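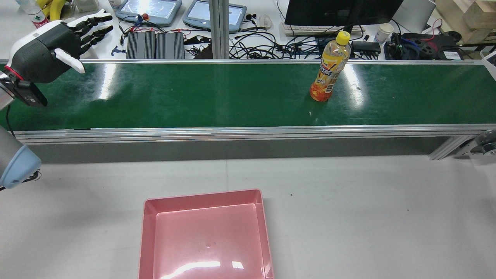

Departamento de Tecnologia de Alimentos, Escola Técnica Lavia

Capítulo 3. O suco e a sua viagem

Antes de falarmos de açúcares e acidez, convido você, com toda a calma, a pensar no caminho que um simples suco de laranja percorre até a mesa.

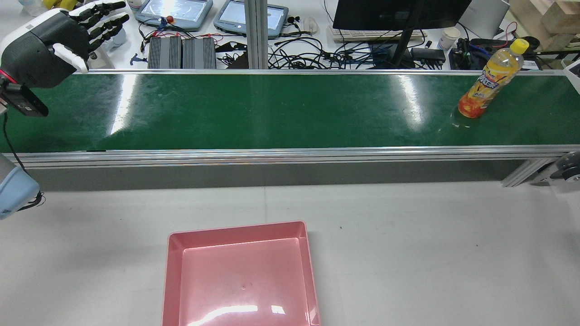

Correia verde com trilho de alumínio.

O pomar de Jalluvus, que vamos acompanhar neste capítulo, tem 141 laranjeiras, e cada uma amadurece no seu tempo!
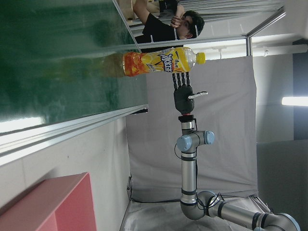

Por que o suco fresco escurece?
Porque a vitamina C e outros compostos reagem com o oxigênio do ar.

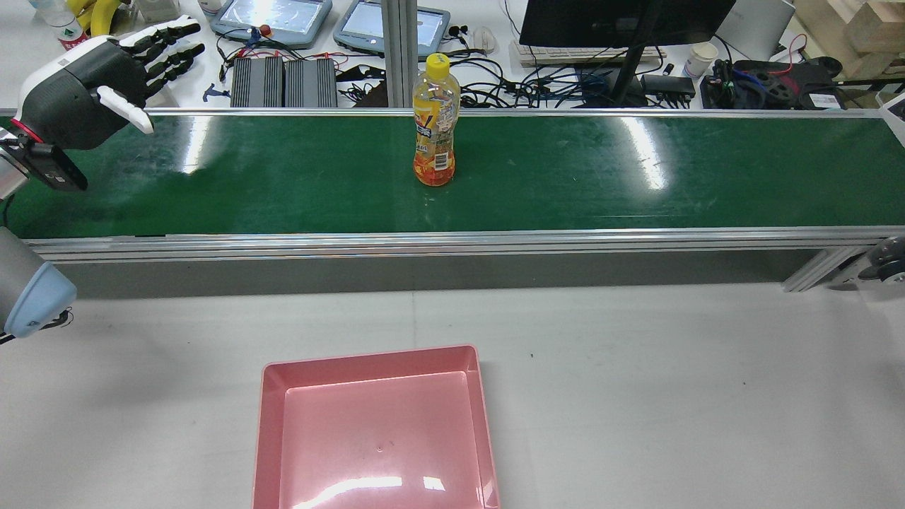
3.1 A colheita em outubro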